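Section 4. Hanging your Ritel baskets

Now for the fun part! Once the crossbar is up, you can get your small supplies off the bench and within easy reach.

1. Hook the long basket over the middle of the crossbar. Press down until both hooks seat.
2. Hold the side basket against the post and thread the zip ties through the mesh.
3. Pull each tie snug, then trim the tail.

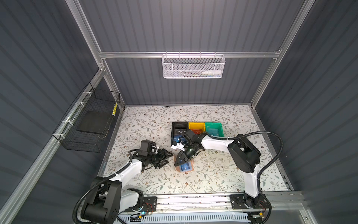 Fig. 7. Long basket on the crossbar, side basket held with zip ties.

NOTE: The Jonis hook set fits bars up to 27 mm thick. For thicker bars, order the Agbeko adapter from our Jirulville parts desk.

CAUTION: Wait 12 hours after mounting the crossbar to a painted wall before you load anything on it.

4. Load the long basket, heaviest items first, and give it a gentle tug.
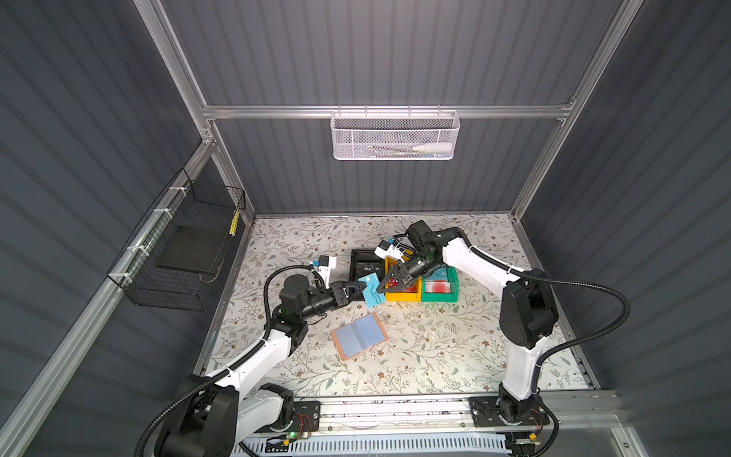 Loading is where you get to make the setup your own, so play with it! Keep tall things in the side basket and short things up top. Bottles do fine lying on their side, like the white one toward the right end of the hanging basket, as long as the cap is tight – a slow drip through mesh is no fun to clean up. Check the ties again after 90 days and replace any that look worn.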